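Instituto Fustmont suspende aulas presenciais após falha no abastecimento de água

GRISTAVECK - O Instituto Fustmont suspendeu as aulas presenciais nos seus dois campi depois que o rompimento de uma adutora deixou os prédios sem água. A medida vale também para os cursos noturnos e para as atividades de extensão.

Segundo o diretor acadêmico, Dardo Henríquez, as disciplinas teóricas passam para o ensino remoto até a normalização do serviço. "As provas marcadas para este período serão reagendadas e nenhum aluno terá falta registrada", afirmou.

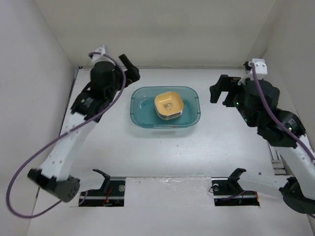

As aulas práticas serão repostas em julho, em calendário que cada coordenação ainda vai divulgar. A biblioteca do campus Hopkin continua aberta em horário reduzido, apenas para empréstimo e devolução de livros.

A suspensão atinge mais de 200 estudantes que moram na residência universitária. Eles podem permanecer nos quartos e serão atendidos por caminhões-pipa - o refeitório servirá somente refeições embaladas.

A Plinex, concessionária responsável pela rede, informou que precisa substituir 50 metros de tubulação e não deu prazo para o fim do reparo. Os alunos devem acompanhar os avisos no portal do instituto.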